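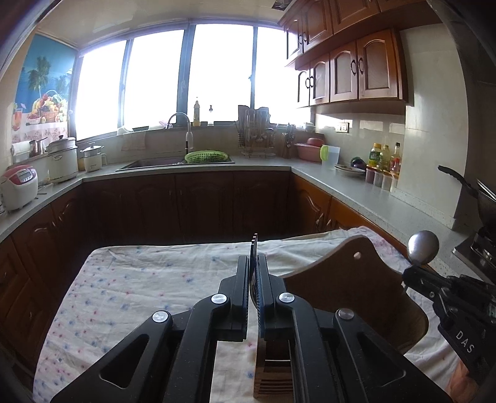
Page last changed: Thu 11 January

From Lina's Kitchen Counter

Well, the holidays are over, the tins are empty, and I have spent most of the past week thinking about countertops. I know! But so many of you wrote back after my last letter (the one where I complained about having no place to roll out dough) that I promised to give the whole item over to counters this time, and sinks, and where the rice cooker ought to live.

I'll start with the L-shaped kitchen, which is what a lot of you have and what I grew up with. I have a real soft spot for dark wood cabinets with those raised arched panels. My sister-in-law calls them "church doors" and wants hers painted white, and we have been arguing over it since July. Under a light gray speckled counter I think they look wonderful, and the speckle hides a world of crumbs until you get to them. If yours are in good shape, please wash them before you decide you hate them. Warm water, a drop of dish soap, a soft cloth, and an old toothbrush for the groove that runs around the panel. You would not believe what lives in that groove. I did all of mine one Saturday and the water in the bucket looked like coffee.

Then there's the window. A sink under a big window is the nicest thing a kitchen can have, and I would give up my dishwasher for four tall panes like those. The trouble is that a window ledge over a sink is a magnet. You put one bottle up there, then a second, then something pink that you're going to take back upstairs later, and before long you can't open the window without moving six things. My own rule, which I break constantly, is that whatever is on the ledge has to be something I reach for at the sink. Dish soap, fine. The hand lotion, fine. The birthday candles I found behind the flour can go somewhere else!

I do love a colander that sits right down in the sink. Mine is a hand-me-down and it's shaped all wrong for my basin, so it wobbles, but I rinse everything in it. Greens go in first, get a good soak and a shake, and then they wait there and drain while I chop the onions. If you have a tall curved faucet you can leave a pretty deep basket under it and still get a pot in beside it, depending on the sink. With the stubby faucet I had in my first apartment I couldn't even fill a kettle without tipping it sideways.

Now for appliances. This is where I got the most mail, and some of it was heated. Several of you feel strongly that anything with a cord belongs in a cabinet. I used to agree, and I kept my rice cooker on a low shelf behind the stockpots for years, and do you know how often I made rice? In a saucepan, badly, twice a month. Now it stays out and we eat rice three nights a week. So I'm firmly on the side of a left-hand counter with the rice cooker, the big cooker and the little steamer all lined up together and ready to go, and the paper towels standing by. Keep the hot, steamy things in one stretch and you only have to wipe down one stretch of wall.

Two things to watch if you line yours up that way. Steam goes straight up, and if there's a cabinet above, the underside of it will get soft and sticky over the years, so pull the cooker forward to the front of the counter while it's going and push it back afterward. And do check what's behind the small ones. I lose jars back there. I bought cumin three times last fall because the cumin was behind the steamer, being perfectly quiet.

If you're shopping for a rice cooker, a reader asked me about the Stiten, which I've had on loan from my neighbor. It's nice! It cooks evenly and the bowl cleans up in a second. The buttons are mysterious and the lid drips when you open it, so keep a folded towel handy. My own old Hevow takes longer and has a dent in it, and I'm keeping it.

The other side of the kitchen, for me, is the cold and wet side. Dish rack near the window, knife block next to it, and then whatever is waiting its turn. I like having the knives beside the rack because a washed and dried knife can go straight home (I never leave mine in the rack with the forks, I've grabbed one by the wrong end exactly once). Past that I keep a basin. I can't tell you how useful a cheap plastic basin is. It holds a bowl, it holds peelings, it carries potatoes in from the garage, and when company comes you can put all the dirty cups in it and slide it out of sight. A pink one is as good as any other, and easier to find.

And an eggplant on the counter! I'm so glad when I see one left out. Please don't put your eggplant in the coldest part of the refrigerator, where it goes brown and sad inside. A day or two on the counter away from the sun is fine, and then it has to be cooked, so it also works as a reminder. More on that at the bottom.

A word on tablecloths. I asked at Karam (the fabric place by the post office, go on a weekday) what they sell most of for kitchen tables, and it was small prints on white, the kind with little flecks of color all over. I understand it completely. A plain white cloth shows every drop of tea and a big bold pattern makes the whole room feel busy, but tiny blue and pink flecks forgive you. Measure the table first and add enough for a proper drop on each side, and wash the fabric before you hem it, or you will be sorry like I was. I also like to keep a second, older cloth near the table, rumpled or not, for the days when there's flour or glue or children.

While you're at it, put something on the wall you'd like to look at in January. I'm serious. A poster with palm trees and blue sea and a basket of fruit, with a glass of orange juice down in the corner, would get me through to spring all by itself. My aunt had one a lot like it over her breadbox and I believed for years that it was a photograph of where she was born. She's from Ohio. Kitchens get so little wall, what with the cabinets and the windows, and the bit that's left usually ends up with a calendar from the bank. Something bright on the left as you walk in does a lot for a room full of dark wood.

If you hang paper in a kitchen, keep it well away from the stove, and use a frame with a wipeable front if you can. Mine is just held up with tacks and it has gone a little wavy, and I don't mind.

Some numbers, since three of you asked what it would cost to change a counter instead of learning to live with it. I had Lundero out to look at mine. They quoted me 559 dollars just for taking out the old top and hauling it away, and then roughly 600 for a new sink and faucet put in, and that was before anyone had said a word about stone. A good scrub, a new tube of caulk along the back edge and a better light bulb came to far less than that, and I have been very happy with my old counter ever since. I did get the faucet in the end. It was 197 dollars and it swings all the way to both sides, and I've washed my hair under it.

Now, the eggplant. Slice one large eggplant into thick rounds, salt them on both sides and leave them in the colander for half an hour. Pat them dry. Brush with oil on both sides (more than you think, they drink it) and roast on a hot tray at 425 until they're brown underneath, then turn them and give them another ten minutes. While that's going, start the rice. Stir together a cup of plain yogurt, a small clove of garlic grated very fine, a squeeze of lemon and some salt. Pile the eggplant on the rice, put the yogurt over the top, and scatter on whatever you have that's green. I like mint. My son likes it with hot sauce and no yogurt at all, so he's on his own.

It keeps 2 days in a container with a tight lid, though the rounds get soft. They're very good cold on toast.

Housekeeping. The cookbook swap is still on, at 7 in the evening in the back room of the library, and you can bring magazines too if the recipes in them are worth having. Please put your name inside the cover if you want something back. Whoever left the blue casserole lid at the last one, it's on my porch.

Next time I'd like to do pantries and the tops of refrigerators, so write and tell me what's on top of yours. Mine has a cake stand, a flashlight and a bag of walnuts I'm hiding from my husband, who doesn't read this.

Lina Khoury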